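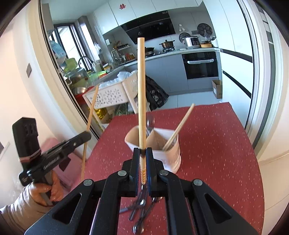
4.2 Grasp segmentation

The planner Gider divides each recording into grasps by the jaw opening. Chopsticks and spoons get separate labels.
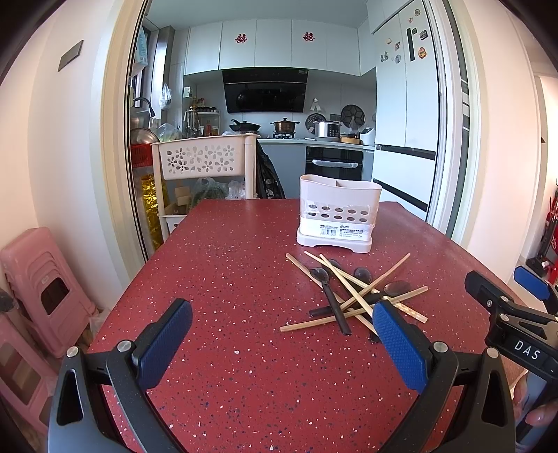 Why is a pile difficult for the planner? Crossed handles are often merged into one object by the detector.

We trained on 638 segments and kept 50 for testing.
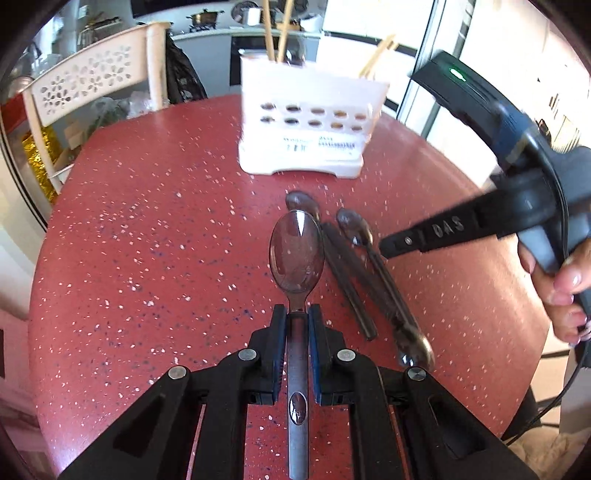

2 min read

Spoon handles are narrow, so the pose error is measured along the handle axis only.

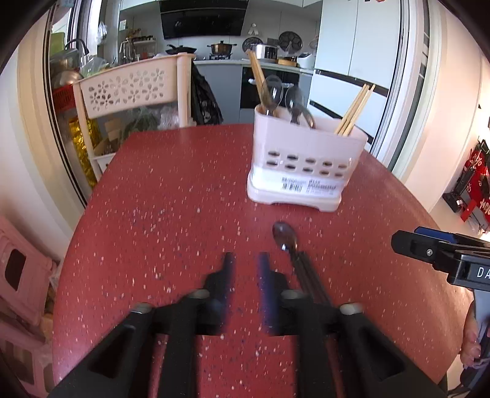
Figure 3. Spoon on the table in front of the utensil holder.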